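The Return of the Councilman

The statement came in at ten past four, while I was eating soup over the keyboard. Two paragraphs, signed by nobody in particular at the Flerkia district office. The councilman, missing for eleven nights, had been released unharmed. No money had been paid. The family asked for privacy and thanked God and the police, in that order.

"Put it up," my editor said.

"Who wrote it?"

"They wrote it. It's on the letterhead."

"Anyone can get letterhead. I have some in my drawer."

She gave me the look she keeps for me and the copier. The other two sites had it already, she said, and they had used the old photograph of him cutting a ribbon, so we would use the old photograph of him cutting a ribbon too. I typed it up. I wrote "said to be unharmed" and she took out "said to be." I wrote "according to the office" and she left that in, as a kindness.

Then I took the company car and drove out to Flerkia, which is four hours if the bridge is open.

I should say that I had never believed in the kidnapping either. I don't claim this as a gift. I have covered the northern districts long enough to have been wrong in both directions. I once wrote a very knowing piece about a grain dealer who had staged his own abduction, and they found him in a well. So I keep my opinions out of the copy now, but I still have them in the car.

My opinion was this. The councilman had been taken from his house on the edge of town by men on motorcycles. That was in September, nine days before the auditors were due to look at the road fund. The men took him, a cash box, and by his wife's account, his reading glasses and his blood pressure pills. I had been to a good many of these houses, and I had never heard of a kidnapper who stopped for the pills.

The bridge was open. I got to Flerkia after dark and took a room at the Goicoechea, where the desk clerk wanted to run my card before he gave me the key. It was an Amex, the paper's, and he turned it over and over as if I had handed him a playing card.

"We don't take this."

"There's a sticker on your door that says you do."

"The sticker came with the door," he said.

I paid cash and asked him about the councilman. He said everybody was very happy. There had been drumming. I asked if he had seen the man himself and he said no, but his cousin had, getting out of a white car behind the clinic, and he looked well. He looked rested, the cousin said.

"Thinner?"

The clerk thought about it. He wanted to be fair. "More hair," he said.

I asked him to say it again and he did.

In the morning I went to the house. There was a canopy in the yard with plastic chairs under it, and the elders were already seated in the front row. A policeman at the gate wrote my name in a school notebook. The councilman would receive visitors, he said, but he would not answer questions, on the advice of doctors.

"Which doctors?"

"The doctors," said the policeman.

He came out at noon. I had met him twice before, both times over the road fund, and I remembered a large, bald, pleasant man who dabbed at his head with a handkerchief while he told you nothing. He wore a white cap now, pulled low. He sat down with care. He thanked the elders, the youth, the police, and the press, and when he got to the press he looked at me and then at the ground.

He told it well, I'll give him that. He had been walked through the bush for three nights. He had slept on a mat and eaten beans. The young men who held him were polite except for one, and he had prayed for that one in particular. An old woman near me was crying with her whole face. Somebody's baby was passed forward to be blessed. When he leaned down to put his hand on the child, the cap slid back, and along the front of his scalp, where there had been nothing at all in August, were neat rows of short dark hairs, like rice just set out in a paddy.

The cap went back on. The singing started. I looked along the chairs to see who else had noticed, and as far as I could tell they all had. The elders were studying their canes.

His wife walked me to the gate herself. She had a phone in one hand and a plate of fried dough in the other, and she made me take the plate.

"You came all this way," she said.

"I wanted to be sure he was all right."

"And are you sure?"

I told her he looked rested. She laughed, and then she stopped. She said I should know that the men on the motorcycles had been real. They had broken the door, and I could look at the door. They had kept him 2 nights and let him out on the market road when her brother brought the money. The rest of it, the other nine, she would not discuss, except to say that a man who thinks he is going to die makes promises to himself, and some of them are stupid.

I looked at the door. It was broken, or had been. The new wood around the lock was still raw. I put my thumb on it and felt like the man who had written about the grain dealer.

There is a clinic called Follico across the border, a day's drive each way if you leave early. I rang them from the car. A cheerful voice told me they never discuss their guests, and asked whether I was calling on my own behalf.

My editor wanted to know what I had. I told her the man was home, the door was broken, and somebody had paid, whatever the letterhead said. She asked if I could prove that. I said no.

"Then what's the story?"

I ate the last of the dough and watched two boys take down the canopy. The auditors had been put off until spring, out of respect. I said I'd call her back from the bridge.

First posted 2023-01-02
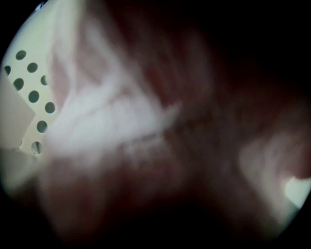 I have had letters asking if the councilman kept his seat. I never decided. My guess is that he did, with a larger vote, and that the auditors found the road fund in excellent order on paper. As for the road, I'd want to drive it first.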